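Machines still slow at folding laundry, Elness trial finds

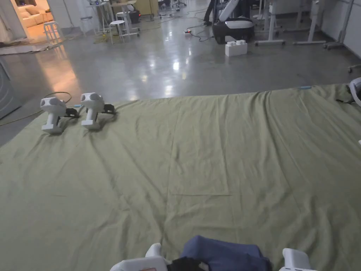
Can a machine fold the laundry yet?

Under easy conditions, for some items. A towel or a plain T-shirt laid out flat is within reach of several systems now being tested, but a mixed basket tipped onto a table still defeats most of them, and none works at the speed of a person who folds every week.

That is the short version of a report released Saturday by Dreletti, a company in Elness that develops software for household and shop-floor machines. The company spent the spring and summer on a set of ordinary jobs, among them folding clothes, stocking a low shelf, wiping a counter and packing mixed goods into a box. Laundry got the most time and gave the most uneven results.

Fabric is hard for machines because it does not keep its shape. A mug looks like a mug from most sides, and a gripper that can pick up one mug can usually pick up the next. A sweater dropped on a table can land in a huge number of ways, with sleeves underneath, the collar turned in or one layer stuck to another. The machine has to find an edge or a corner before it can start, and often the corner it needs is out of sight.

Dreletti's software learns from people doing the work by hand. Workers hold grippers of the same general type that a robot arm would use and do the job with those in place of their fingers, while the movements are recorded. The report says the current folding system was built from 600 such recordings, which the company describes as a small number for a task of this kind.

The trial used towels, T-shirts, long-sleeved shirts, pants and hooded sweatshirts. With one towel already spread out, the system produced a fold that testers would accept 90 percent of the time. The figure fell for T-shirts and fell again for anything with long sleeves. Hooded sweatshirts were dropped from the scored part of the trial after the first week, although the company says it will go back to them.

Testers did not score a fold by how it looked from above. Each finished item had to be picked up, moved to a stack and set down without coming open. Several shirts that looked fine on the table failed at that point, most often because the second sleeve had been laid on top and not tucked under.

Speed was the other weak spot. A towel took the system up to 4 minutes, counting the pauses in which it let go, looked again and took a new grip. The report does not give an average for shirts. It says only that the spread was too wide for an average to be useful, and that the longest attempts were stopped by hand.

Shop-floor work went better. Boxes, bottles and cartons have firm sides and known sizes, and a store or warehouse can decide how they arrive. In the packing test, the system filled a box from a tray of mixed goods with few drops as long as the items did not overlap. Once they were piled on top of each other, it tended to take two at once or push the lower one out of reach.

Doolan, a linen service that washes sheets and towels for hotels in the Elness area, let Dreletti use one of its folding tables during part of the trial. The firm already runs large feeding and folding machines for flat sheets, which have been common in its trade for decades. Staff wear, aprons with ties and bathrobes are still folded by hand there, and Doolan said in a written statement that it has no plans to change that this year.

The statement said the most useful result for the firm was a smaller one. The test system was fairly good at sorting, that is, at pulling a single piece out of a bin and deciding whether it was a towel or something else. Sorting is dull work and hard on the back, the firm said, and a slow machine that could run through the night might be worth having for that alone.

For homes, the picture is less clear. A laundry service has the same items every day, good light and a table kept clear. A home has socks, fitted sheets, a child's costume and perhaps a cat on the clean clothes. The report says performance dropped whenever the lighting or the work surface changed, even for towels, and that the system did worse on dark clothes than on light ones. Seams and hems are harder to pick out on navy or black fabric.

Wiping a counter gave mixed results as well. The system could cover a bare surface without missing much, but it did not reliably move objects out of the way first and put them back after. Testers also noted that it pressed too lightly on dried spills. A person leans harder without thinking about it – the recordings used for the wiping task did not capture how hard the worker was pushing.

Cost is left out of the report. Dreletti does not sell a household machine and says it does not intend to build one. It supplies software to equipment makers, one of which, Pranard, provided the arms used in the stocking and packing tests. Pranard said it is looking at small stores and stockrooms first, where the hours are long and the goods do not vary much from week to week.

Safety was covered only briefly. All of the tests took place with a worker standing near a stop button, and no one was allowed to reach into the work area while an arm was moving. The company said a machine meant for a kitchen or laundry room would have to handle people and pets coming close without warning, and that this was outside what the trial set out to measure.

The next round is due to start in November and will run for 6 weeks. It will add more long-sleeved items, a second table height and baskets that have not been sorted beforehand. Dreletti also plans to record more people doing each job. In the first round, most of the folding was recorded by a small group with similar habits, and the software picked up those habits along with the task – including one way of flipping a shirt that works for a tall person at a low table and poorly in other setups.

Doolan has agreed to host part of the new round and will supply worn-out towels and staff shirts for it. Results are expected early next year.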